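Wirkham Robotics Bench
Home | Projects | Galleries | Fault log | Contact

Gallery: the Kolev arm and the cable fault

Posted by Amra Radonjić in Galleries, Fault log
2 photos, 4 comments

In March the Kolev arm stopped in the middle of a long run, went limp, and then drove itself back to a position it should not have gone to. It caught the side of my hand on the way. I had a red mark for a day and no other damage, but it was a proper fault and it took a while to find, so I have written it up with the photos.

The arm is our small one, with printed parts and hobby servos. The job was simple. Pick up a small part from the blue tray, lift it, put it down on the table, pick it up again and return it to the tray. Climus was running the moves and writing the log. I had asked for 147 cycles in one go and the arm failed on cycle 131.

The photos are from the tray job. Click on either one for the larger version. 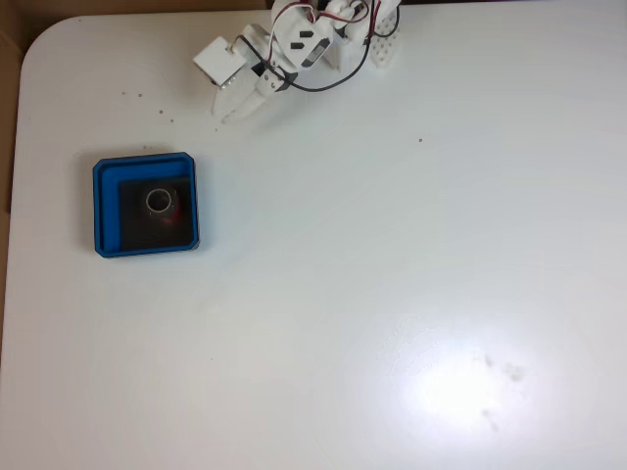 Photo 1. Gripper open above the table, fingers down, with the blue tray and its black pad to the left.

The fingers are the pale printed ones. They come down close to the table on this job, and that matters for what follows, as there is very little room for the arm to sag before something touches. The crumbs by the tray had nothing to do with the fault, though I have been told to wipe the table.

What happened on cycle 131

The arm had just finished a lift and was turning the wrist to come back over the tray. Partway through the turn, the last servo on the chain stopped answering. Climus asked it for its position three times, got nothing back, and marked it as missing. So far that was correct.

The next part was not. When a servo goes missing, Climus is supposed to hold all the others where they are and wait for a person. On our arm it switched them off. The shoulder and elbow dropped under their own weight and the gripper landed on the table. It did not fall far and it did not sound like much.

I reached in to move the arm off to one side. As I took hold of it, the missing servo came back on its own. Climus saw a full set of servos again, turned them all on, and sent them to the last target it had stored. The arm was a good way from that target by then, and it went there at full speed. The side of my left hand was between the elbow and the table.

I pulled the plug. The arm dropped again, on to the table this time and not on me.

Two things were wrong, then. The servo dropped off the chain, and the software did the wrong thing both when it left and when it returned. The first is a nuisance. The second is the one that could hurt somebody, and with a bigger arm it would have.

Finding the fault

My first guess was heat. The servo had been working for a long time and small ones do get hot. I let everything sit for an hour and ran the job again with the same settings. It failed on cycle 26, with the servo barely warm to the touch. That was the end of the heat idea.

My second guess was the power supply. If the voltage sags when several servos move at once, the one at the far end of the chain is likely to be the first to reset. I put a meter on the supply and watched it through a run. The reading moved a little during the lift and hardly at all during the wrist turn, and the wrist turn was where we had lost the servo both times.

So I stopped running the job and just turned the wrist by hand with the power on and the log open. It was fine for most of the travel. Close to the end of the turn, the servo dropped out. Turn it back a little and it returned. I could do this over and over. I wish I had tried it first.

The cause was the long black cable. It leaves the top of the arm, swings out to the side and comes back in at the bottom. There was enough slack in it for the reach, but not for the reach and the full wrist turn together. At the end of the turn it pulled on the plug, the plug tilted in its socket, and one of the contacts opened.
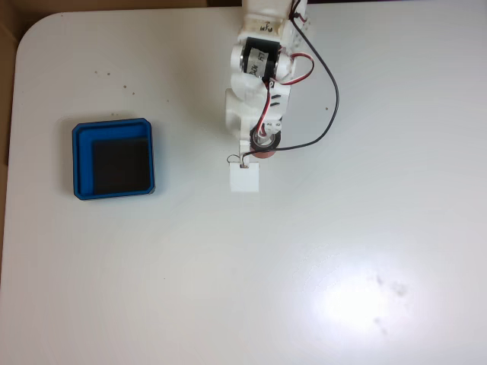 Photo 2. The long black cable running out to the right over the table and back in to the lower joint, with the red and white pair closer to the arm.

A cable loop like that one looks generous. On this arm a wide loop can still be short where it counts, as most of the length is out in the air and none of it is free to slide towards the plug. Adding more loop would only have given it more to catch on.

The handwriting on the servo label and the bracket is workshop marking. I wrote the servo numbers in the log as well, and I suggest anybody building one does the same. When Climus says that servo 5 is missing you want to know at once which one to look at.

What we changed on the arm

The cable is now tied to the printed link a short way above the plug, so any pull goes into the tie. There is a small slack loop between the tie and the socket, enough for the wrist to turn all the way in both directions.

The plug itself was replaced. The old one had opened up slightly and no longer clicked when it was pushed home. I do not know whether it was like that from the start or whether the pulling did it.

I also limited the wrist turn in the job file. The job never needed the full travel. It was using it only out of habit, from a path I had copied over from another job.

The pick-up height was left alone, but the waiting height between cycles has gone up to 103 mm. If the arm does sag now, there is room to see it happening.

What we changed in the software

Climus has a settings page for what to do when a servo is lost. Ours was set to "release". I must have chosen that when I was setting the arm up and wanted to be able to move it by hand. It is now on "hold".

The automatic return is off. If a servo goes missing and comes back, the arm stays put until somebody presses the key to carry on. When it does carry on, it reads where every joint is first, takes that as the new target, and moves slowly from there.

I tested this by unplugging the wrist on purpose during a run, with my hands well back and a piece of foam on the table. It held. I plugged it back in and nothing moved until I pressed the key. I did it again with the elbow, which is a harder test, as everything below the elbow hangs from it. The elbow sagged, the shoulder held, and again nothing moved when the plug went back in.

What we changed for people

There is a power switch on the front edge of the bench now. Before this the only way to cut the power was to pull the plug from the wall, and I had to lean across the arm to do it.

Nobody reaches in while the power is on. I did, I knew better, and the arm being limp made it look safe. A limp arm with the power on is an arm that may be about to move. The rule is written on a card next to the switch: switch off, wait for it to drop, then reach in.

After the repair

We ran the full 147 cycles again with the cable tied and the new plug fitted. No servos were lost. The part was dropped twice, both times at the tray, and that is a separate matter to do with the fingers which I will deal with in another post.

I sent the log to Zuvden, where the servos came from, and asked if the socket is known to be loose. They replied that they would look at it. If they find anything I will add it to the fault log.

Still to do:

Check the plugs on the other joints for the same wear.
Find out whether Climus can be made to slow down after any gap in messages, and not only after a lost servo.
Fit a stop on the wrist, so that the limit does not depend on the job file.
Clean the table.

Comments (4)

benchside
We had nearly the same thing on ours, only at the elbow. The servo came and went and I blamed the board for weeks. Did you use a cable tie or tape? Tape creeps.

Amra Radonjić
A cable tie, through the hole in the printed link. I tried tape first and it had moved by the next morning. Do not pull the tie tight, it should hold the cable without squashing it.

pothole_lane
Is "release" the default in Climus? I have just checked mine and it is set to that, and I do not remember touching it.

Amra Radonjić
I cannot say for certain, as I changed so many settings on the first day. Set it to "hold" and try it with a plug pulled before you trust it. Put something soft underneath.

Previous gallery: Printing the new fingers
Next gallery: Bench switch and wiring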